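Buying a Robot Arm Without Crying
Handout for Session 4, Tuesday section
Instructor: Divina Dagdag

Read this before class. It is shorter than the vendor's brochure and has fewer sunsets in it.

Where we left off

Last week we went through what a quote covers and what it leaves for you to find out in June when the invoice lands. This week we take one product and read it the way a buyer should, slowly and with a pencil. The product is the Kosadach cloth-handling kit from Mernevard, sold as an add-on for an arm you already own. If you don't own an arm, Mernevard will be delighted to hear from you.

What the kit includes

The base price is $1,329. For that you get a two-finger gripper, a small wrist camera, a mounting plate, the cable set, and one year of the Niltow software. Niltow is where you teach the arm its task and where you will spend your evenings.

The arm, the table and the cloths are yours to supply. So is the patience, which the quote doesn't list as a line item.

Why cloth is hard

A bolt is the same shape every time you pick it up. A cloth has no shape worth mentioning. Grab it by a corner and it becomes a rope; grab it by the middle and it becomes a tent, with the gripper somewhere inside and the wrist camera looking at a great deal of fabric. Most demo videos use a stiff, flat, freshly ironed square, and I would like to meet the shop that has one of those.

So when a vendor says "handles textiles," write these in the margin:

Which textiles? Microfiber grabs at everything. Slick polyester grabs at nothing.
Starting from what? A neat stack and a heap are different jobs and deserve different prices.
Ending where? "In the basket" is easier to promise than "in the basket, folded, on the left."
Who resets it after a miss, and how far do they have to walk?

The camera question

Arnel Bautista, who sat through the Mernevard demo with me, asked for the wrist camera's view before he asked about speed. Copy him. A camera on the side of the room shows you a handsome arm. The wrist camera shows you what the software has to work with, and sometimes that is a wall of blue fuzz. Ask for these views from any vendor, and ask for the dull ones along with the good ones.

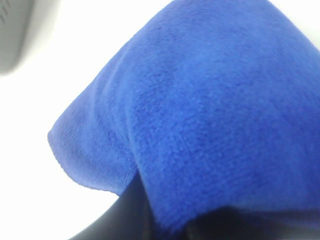

Wrist view, blue cloth over the gripper.
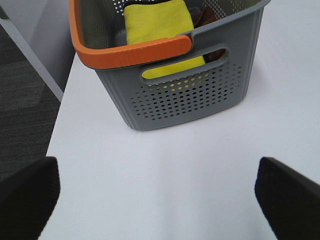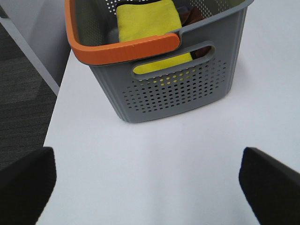
Both basket views: fingers apart, yellow cloth showing through the hand-hold.

Back to the money. The Niltow license renews yearly, and the renewal price is on page 6 of the quote, in type that suggests it would rather be on page 7. Get it in writing for two years before you sign. Charito Estrella's group compared the Kosadach with the Zamfir kit, which costs more up front and has no yearly fee. Over one year the Kosadach wins. Past that, it depends on how often you change tasks, and everybody says "hardly ever" until the first new customer.

Support is by email. Ask what "priority response" means in hours. Mernevard told us it means priority.

For next class

Bring a one-page review of the Kosadach quote, written for a boss who will read only the top half. Include the two questions you'd refuse to sign without having answered. Mark Anthony Cabanatuan's group presents first, having lost the coin toss.

Spec sheets for both kits are in the course folder. The Zamfir one is missing its payload table, and yes, I have asked.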